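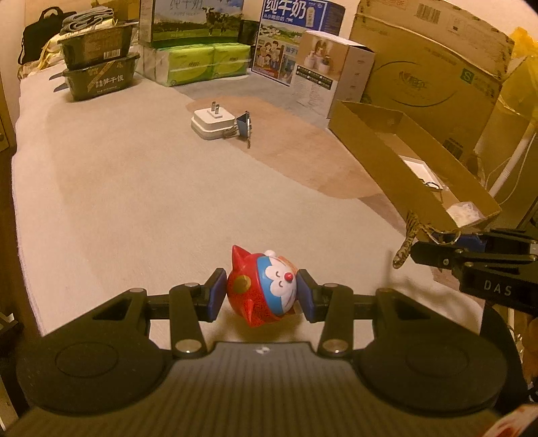
Adapter in the Nusala guest room stops charging after some 70 minutes and will not resume until it is unplugged and reseated. Same result with 2 different cables. No damage reported to the case. The adapter was left prongs up with a binder clip next to it; both have to be kept apart before any further test. Milk cartons and tissue packs are stored in the same room and can stay where they are.

Ticket: 104
Site: Misbridge
Opened: Thu 17 January
Status: waiting on requester

Log
1. Moved the adapter to the hallway outlet. Charged normally for 200 minutes.
2. Returned it to the guest room outlet. Dropped out again. Outlet suspected - Woldemariam asked to check the contacts.
3. Went over the small items before repacking. Binder clip with wire handles noted against the adapter. Loose metal goes in a separate bag, hair claw included if it has a metal spring.

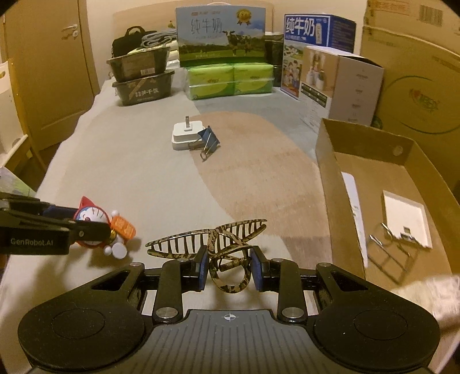
4. Requester to leave the guest room outlet unused until Woldemariam reports back. Merkard replacement adapter on hold.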